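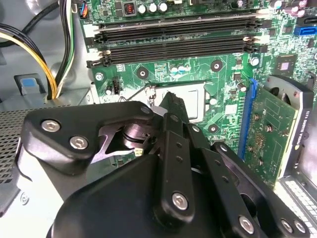

Offenes PC-Gehäuse, grüne Hauptplatine

Start | Prüflisten | Werkstatt | Kontakt

Prüfliste Elektroarbeitsplätze, Werkstatt Darko, Februar

1. Leitungen und Stecker: in Ordnung. Steckdosenleiste an Platz 5 mit Riss, ausgetauscht.
2. Fehlerstromschutzschalter: Prüftaste betätigt, löst aus.
3. Feuerlöscher: Plombe vorhanden, Prüfplakette lesbar.

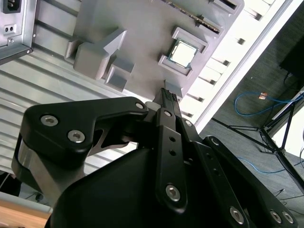

Omell merkt an, der Löscher hänge zu weit hinten und sei vom Lager aus schlecht zu erreichen. Neuer Platz neben der Tür vorgesehen.

4. Fluchtweg: Breite 100 cm, frei. Kartons im Flur entfernt.

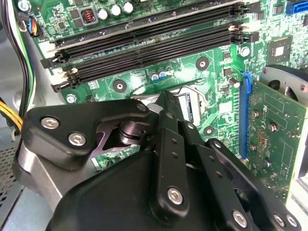

Muss die Leiter im Lager auch auf die Liste? Leitern werden gesondert geprüft, die Leiter im Lager hat die Nummer 982.

5. Verbandkasten: Pflaster fehlen, nachbestellt. Kühlkompressen vorhanden.
6. Beleuchtung: eine Röhre über dem Packtisch flackert,
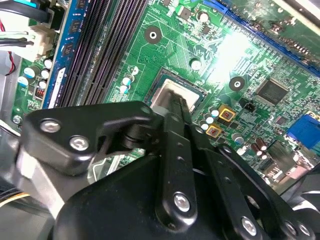
Ersatz liegt im Schrank und wird bis zur nächsten Begehung eingesetzt. Übrige Leuchten ohne Mangel.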